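Recording Demonstrations with the Hand-Held Gripper

Part 2: Pick and place with a bottle

Written by Zinash Sisay, checked by Wanda Górecki
Last updated November 14, 2018

Part 1 covered mounting the camera and pairing the tool with the Lorum recorder. You should have a session folder open and a live view on the laptop before you start.

Set up the table

Put the bottle where you can reach it without stretching. Leave other things on the table if they are normally there. The Felness arm will have to work in ordinary rooms, and a policy trained on a bare table does poorly in them. Keep the space on both sides of the bottle clear enough for the fingers to pass.

Record one demonstration

1. Hold the tool still with the fingers open and press the record button. Wait for the beep.
2. Move toward the bottle at a steady pace, slower than you would with your bare hand.
3. Bring the fingers in level, one on each side of the body of the bottle. Avoid the cap and the shoulder, where the grip slips.
4. Squeeze until the fingers bend slightly, then stop. Hold for one second.
5. Lift, carry the bottle to the target and set it down upright.
6. Open the fingers fully before you back away, then press the button again.

If you fumble, stop and delete the take. Small corrections on the approach are fine – keep those.

How many takes

We trained our first bottle policy on 548 takes, which was more than it needed. Start with 200. Change the starting position of the bottle after every 3 takes, and change your own standing position when you take a break.

Check the recordings

Open the session in Karolside and play each take at double speed. Both fingers should stay in view the whole time, and the bottle should be visible between them once the grip closes. Throw out any take where your other hand comes into view. Export what is left with the default settings and copy the folder to the training machine. 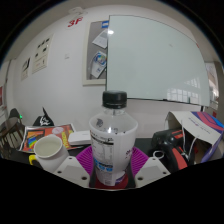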